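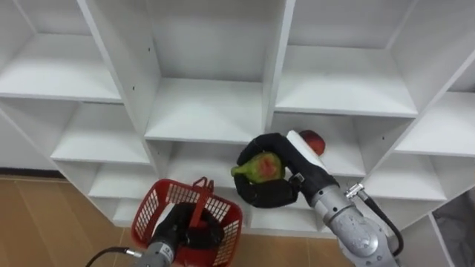
Figure 3. Shelf-to-basket task, head camera view: basket held by the left arm, pear in the right hand.

Section 3. Recording Demonstrations for the Shelf-to-Basket Task

This section describes how operators record demonstrations on the Wummont two-arm station. Complete the arm and camera checks in Section 2 before beginning. Recordings made without a current camera check will be rejected by the Gorkitz review tool.

3.1 Preparing the station

1. Place the robot facing the shelving unit so that the open cubbies fill most of the head camera view. Some floor should remain visible at the bottom of the view.
2. Remove labels, packaging, and loose items from the cubbies. Leave only the objects named on the task card.
3. Confirm that the cable on each arm is firmly connected and can move freely through the full reach of the arm.
4. Place the basket in the left gripper. The basket must be empty at the start of each recording.

CAUTION: Keep hands clear of both arms while the station is enabled. Press the stop button before adjusting the basket or replacing fruit.

3.2 Recording a demonstration

1. Select the task name on the operator screen and press Record. Wait for the tone.
2. Hold the basket steady below the level of the target object.
3. Move the right hand to the fruit and close the fingers slowly. A firm, even grip is preferred; do not squeeze.
4. Carry the fruit to a point above the basket, keeping clear of the upright handle.
5. Lower the hand and open the fingers. Do not drop the fruit from above the rim.
6. Return the right hand to its rest position and press Stop.

NOTE: Part of the fruit should stay visible to the head camera during the carry. If the fingers hide it completely, change the wrist angle on the next attempt – do not correct the grip in mid-carry.

3.3 Variation between recordings

Change the starting cubby and the type of fruit after every 16 recordings. A full set for one task consists of 250 accepted recordings. Operators should rest after 22 minutes of continuous control.

3.4 Marking results

Mark each recording as Accepted, Failed, or Discarded. A dropped or missed fruit is marked Failed and kept, as the Mangundap training process uses these recordings separately. Use Discarded only for equipment faults or a recording started in error. Discarded files remain on the station until the next transfer to Osgate – see Section 4.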